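Speaker notes: Open Day, Handling Laboratory, Skirkholm
Presenter: Karthik Jayasinghe
Session: Sunday, 2:00 p.m., main talk followed by bench demonstration

Slide 1. Welcome

Good afternoon, and welcome to Skirkholm. On behalf of the laboratory, thank you for giving up part of your Sunday to visit us. My name is Karthik Jayasinghe, and I am responsible for the cloth handling program.

(Wait for late arrivals to be seated. Mention the exits at the rear and on the left.)

The talk will be short. Afterward you will be invited to the benches in small groups, and the staff there will be glad to take your questions. Please hold questions about employment and placements until the end, when a colleague from the Fonseca training office will join us.

Slide 2. Why cloth

Most of the robots that visitors have seen before today handle rigid parts. A rigid part has the same shape when it is picked up as it had when it was put down. Cloth does not offer that convenience. It folds under its own weight, it slides over itself, and two layers of the same fabric can be very hard to tell apart.

Our partners at Grondel asked us three years ago whether small household textiles could be sorted and folded on an ordinary table, without special trays or clamps. The Carano project was set up to answer that question.

(Pause. If the audience includes school groups, ask who folds the laundry at home.)

Slide 3. At the cloth 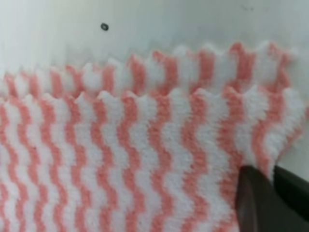
The zigzag cloths used on this bench have a saw-toothed edge and a soft, fuzzy face. Both properties matter to us. A pattern of regular stripes makes it easier to judge how far the fabric has been bent or stretched. A fuzzy face has the opposite effect at the border, where the line between one layer and the next becomes less distinct.

When one layer lies over another, the control software must decide which edge belongs to which layer before a finger closes. An error at this stage carries through to every later step. For this reason the program spends a large share of its effort on the first moment of contact, which a visitor may easily overlook.

In January we completed a series of 133 trials on overlapping layers. In 108 of them the upper layer was lifted by itself. The remaining trials are being reviewed, and I will not offer a single explanation for them today.

(Do not give the success rate as a percentage unless asked. The series was small.)

Slide 4. Two arms on one table

One arm can pick up a cloth. Laying it flat, or folding it to a line, generally calls for a second. The two arms must share a small space, and each must be aware of where the other is going. Our planning software treats the area between them as reserved for one arm at a time, except during a joint grasp.

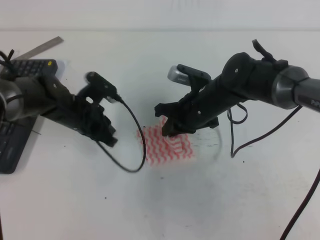

The second half of the program concerns timing. A person folding a towel does not wait for one hand to finish before the other begins. Early versions of our system did wait, and the result was slow. The present version allows the movements to overlap, and the operators set the limits on speed before each session.

Our archive now holds roughly 927 recorded sessions. They are kept with the settings used on the day, so that an older result can be compared fairly with a newer one.

Slide 5. The demonstration

There are 4 benches open this afternoon. Please observe the following:

Remain behind the yellow floor line while the arms are powered.
Do not reach over a table, even when the arms are at rest.
Flash photography is not permitted near the benches.
Children must be accompanied by an adult.

The operator may stop a run at any point. This is normal practice, and the run will be started again once the cloth has been reset.

(Hand over to the bench staff. Confirm by radio that they are ready before releasing the first group.)

Slide 6. Questions

I am happy to take questions for ten minutes. Printed summaries of the Carano project are available at the front desk, and refreshments will be served in the lobby until 4:30 p.m.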